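The Botside brochure promised a night clerk that never sleeps, so the Ronia Hotel leased a pair of hands on a 2-month trial. The manager gave them the easy job: cards.

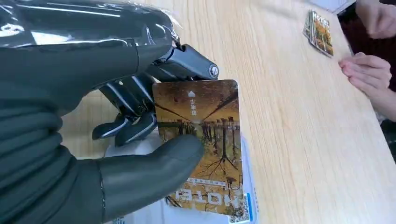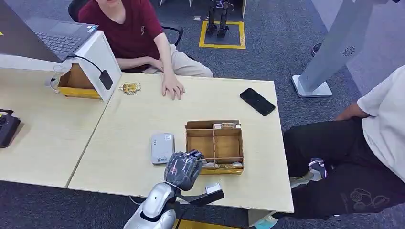
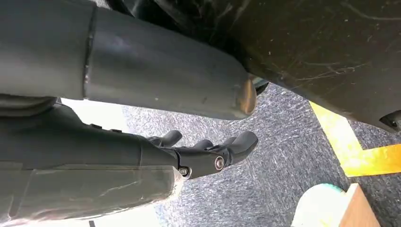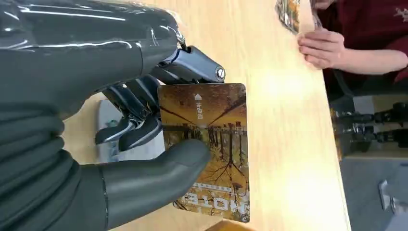
By May the hands could manage a card. What they lacked was tact. The guest in 703 asked for a quieter room - he got a second key to 703. The manager gave the trial 2 stars, then signed for another year.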